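Trimen Opens Breakfast Service for Small Offices in Flurnell

FLURNELL, Tuesday, February 2, 2021 — Trimen, the maker of prepared meals, today starts its breakfast service Riser in Flurnell. The service is made for offices which are too small to have their own canteen. During the test period, which began in November, 32 offices took part and received 654 breakfasts. 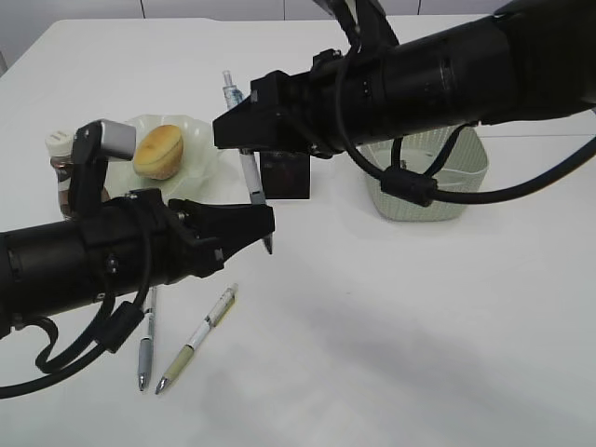
Solène Arnaud said that her team had stopped eating in the car since the test began, but that she would like the delivery to come before 8 in the morning, also on Mondays.

Trimen has taken this wish into account. From today there are two delivery times, and the order can be changed until the evening before.
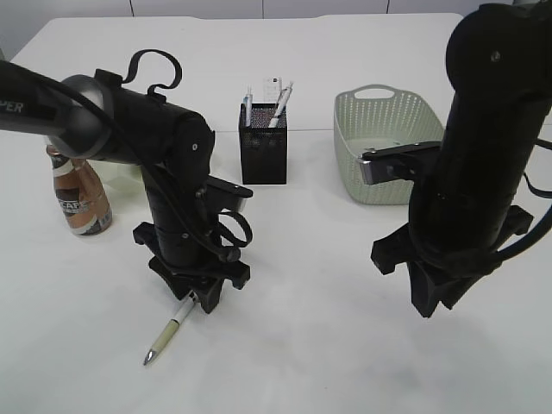
White table and pale gray wall.

The bread comes from the Lefèvre bakery, which has supplied Trimen for several years. Lefèvre bakes for Riser during the night — the rolls leave the oven shortly before the first van is loaded.
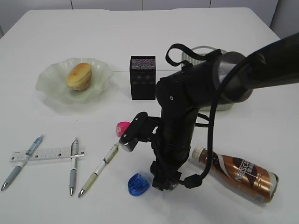 Green glass bowl with a wavy rim.

Offices can order for one week or for one month. There is no fee for registration, and a contract can be stopped at the end of each month. Almost 203 addresses in the town center are inside the delivery area.

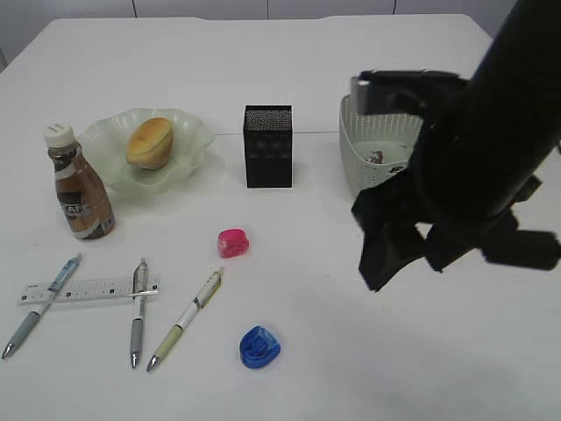

Bread roll on a green plate, with a bottle of coffee drink.

Orders are accepted through the Trimen website or by telephone, extension 435.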